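Flollora Perception Suite: Setup Guide
Section 4. Wrist View Calibration and Target Selection

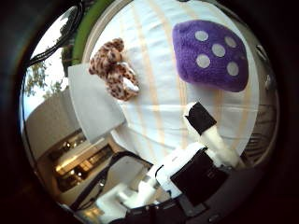

Zoia Lysenko

4.1 Purpose of this section

This section covers the configuration of the wrist view in Flollora, from lens correction through the first approach motion. It assumes that the controller software has been installed as described in Section 2 and that the arm has passed the joint check in Section 3. Operators who are replacing a lens on an existing station may begin at 4.3.

The wide lens bends straight lines strongly. The faint peach stripes on the white tabletop, for instance, reach the software as curves. Flollora must correct for this before any position taken from the view is passed to the planner.

4.2 Before you begin

1. Confirm that the emergency stop is within reach of the operator.
2. Set the arm to Hold mode in the Panicker control panel.
3. Place at least two soft objects on the work surface. They should differ clearly in color or pattern. The purple mushroom with its pale gray spots and the leopard-print animal are suitable.
4. Log in with a Station Lead account. Standard accounts can view calibration values but cannot save them.

CAUTION: Do not place hands on the work surface while the arm is in any mode other than Hold.

4.3 Lens correction

1. Open Perception > Wrist View > Lens.
2. Select the Round Wide profile. The black corners outside the round view are masked automatically and are not searched for objects.
3. Enter 600 as the starting focal value.
4. Select Trace Lines and mark a line on the work surface that is known to be straight. A table stripe or the edge of a flat board may be used. Mark points along its full visible length.
5. Select Solve. The corrected preview opens in a second window.
6. Check that the marked line is straight in the preview. If it still bows, add points near the rim of the view and solve again.
7. Select Save to Station.

NOTE: The focal value changes when the solution is saved. A result of 494 is normal for the lens supplied with the Pondavden station and does not indicate a fault.

4.4 Gripper mask

The gripper remains in view during most tasks. Unless it is masked, the detector may report a finger as an object.

1. Open Perception > Wrist View > Mask.
2. Draw an outline around each visible part of the gripper, including the white finger, its black fingertip pad, and the dark housing below it.
3. Move the fingers through their full range using the Step buttons. Extend the outline wherever a part moves beyond it.
4. Set the mask margin to 12 pixels.
5. Save the mask under the station name.

A mask that is drawn too large will hide objects close to the fingertip. Where an object lies near the pad, as the mushroom does, keep the margin at the stated value and adjust the outline by hand.

4.5 Work area limits

Items beyond the table can produce false detections. Windows and lit shelving are the most frequent sources. Draw the work area inside the table edge and save it. Objects lying partly over the boundary are reported with the status Partial and are not offered to the planner.

4.6 Selecting a target and testing the approach

1. Select Detect. Each object found is given an outline and a label.
2. If two surfaces overlap, as where a toy rests on part of a gray panel, confirm that the outline follows the object only. Use Split to separate them.
3. Select one object and choose Set Target.
4. Choose Plan Approach. Review the path in the Drornon viewer before continuing.
5. Set the time limit to 1000 milliseconds per planning attempt.
6. Change the arm mode to Slow and select Run Approach. Keep one hand on the emergency stop.
7. When the motion ends, return the arm to Hold and record the result in the station log.

CAUTION: If the path passes through the gripper mask or leaves the work area, do not run it. Repeat 4.4 and 4.5.

4.7 Record keeping

Saved profiles are copied to the site server each Wednesday. Changes made after the copy are held on the station only. Requests to restore an earlier profile should be sent to Bohdana Horobets, Station Software, with the station name and the profile number.

Continue to Section 5. Grasp Settings

This site uses cookies to remember your manual version and language. Accept | Manage settings

Flollora Documentation | Contact Station Software | Copyright Flollora. All rights reserved. | Back to top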